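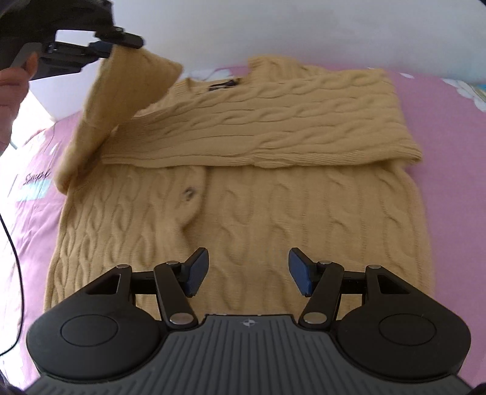

Figure 2. Folding a cable-knit sweater on a bedsheet. One sleeve lies across the chest; the other is held raised by its cuff.

3.2 Heavy knitwear

Sweaters were treated separately from shirts and T-shirts because thick fabric does not hold a sharp crease. In the coding scheme adapted from Farooqui and Min, a fold counts as complete when the moved part lies flat and is no longer held. The yellow sweater in Figure 2 is therefore coded as having one sleeve complete and one in progress.

Sleeve order was left free. We recorded which sleeve was moved first, where its cuff came to rest, and whether the second sleeve was placed over the first or beside it. Placement matters more for cable knits than for plain ones – two braided sleeves stacked on the chest add bulk under the neckline, and the final bundle tends to open again on the shelf. A sleeve laid straight across the chest, with the cuff near the opposite side, was coded as "horizontal". A sleeve turned down toward the hem was coded as "vertical".

The knitwear set contains 400 folding sequences, of which 200 involve cable or rib patterns. All were collected in bedrooms at the Holby site and coded by Kiani and Naqvi. Disagreements were settled by a second viewing. In 17 sequences the garment was unfolded and restarted; these were kept, and the restart was marked as a separate event.

Surface was noted but not controlled. A bedsheet shifts with the garment when a hem is pulled, whereas a table does not, and fold times on the two surfaces are reported separately in Section 4.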